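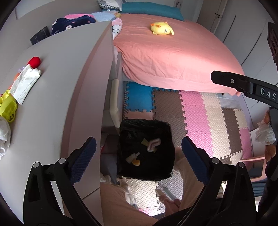

The chick, on the pink sheet

Subject: Re: [erkance-list] Can a blocked warden still hold stones?

Evening all,

Sorry to be slow with this, I wanted to dig out both rule sheets before I opened my big mouth. The question was:

> Hello everyone. We had a bit of a row at our last club night over
> wardens. Black had a warden hemmed in on all sides, so it had no legal
> move at all, and White marched a stone right past it as though it
> wasn't there. Black said the stone should have been held. White said a
> warden that can't move can't hold anything. We play with the Vollska
> set and I have read the sheet until my eyes went funny and I still
> can't tell who was right. We let the move stand because it was getting
> late and people had buses to catch, but I'd like to know before the
> next one. Does anybody play it the other way?

I think Black was right, going by the Vollska sheet, though I can see how you all got into a muddle. The sheet says a warden holds any enemy stone that stops next to it, and then there's a completely separate paragraph on moving, and nothing at all to join them up. So I read them as separate things. A warden with nowhere to go is still stood there glaring at people.

Where it gets messy is the older Şimşekoğlu set, which a fair few of us learned on (mine has the green box with the lid that never shuts). That sheet has an extra line saying "a warden enclosed is asleep until a neighbour departs", and asleep means it holds nothing. So if your White learned from one of those, White wasn't making it up! It's a perfectly good rule, it just belongs to the other set. You also start with 12 stones a side in both, and the boards look the same, so you can play for years without noticing that you and the person opposite are playing slightly different games.

It does change things quite a lot. With sleeping wardens you can gang up on one, shut it in and then run your stones past on the far side. I used to do this all the time and it felt terribly clever. Play it the Vollska way and shutting a warden in is mostly a waste of your own stones – they're all sitting next to it, so they're all held, and you've more or less glued half your army to the floor. The only time I'd still do it is right at the end, when you need just one more stone home and don't care what happens to the rest.

We went through all this at Starndale last winter and in the end we agreed to use the Vollska reading for anything that counts towards the ladder, and whatever you fancy for friendlies as long as you say so before the first stone moves. It has worked well enough. I did lose a ladder game in November by forgetting, and I'd been the one going on and on about the change, so there we are.

A related thing while I'm here. Both sheets say a held stone is released if the warden moves off, but neither says when. Straight away? Or at the start of its owner's next turn? It matters if you have two wardens working as a pair, because you can step one away and step the other in, and if the release is straight away there's an awkward little gap. Your opponent can't use it, because it's still your turn, but under our way of counting held turns the clock goes back to nothing, and a stone has to be held for seven turns before it comes off the board. I've always played that the clock starts again. I'm not at all sure that's what was meant.

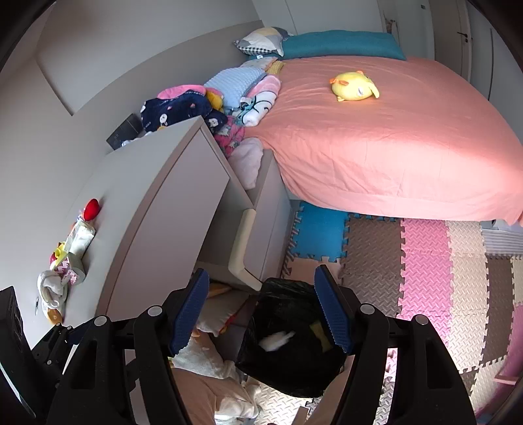 Someone wrote to me off-list to say that their group never restarts the clock if the stone hasn't moved, whichever warden is doing the holding, and that the swap is the only thing that makes the two wardens worth having in the late game. They also thought our way lets a lazy player off the hook. I can't really argue with that, and I'm going to try theirs on Thursday and see whether the endings get any shorter.

If anyone has a Vollska sheet from a later printing than mine, could you look at the paragraph headed "Release" and type it out for the list? Mine has a fold right through it and the middle line has worn away.

Cheers, and bring a spare set if you're coming over to Starndale, ours is missing a warden again.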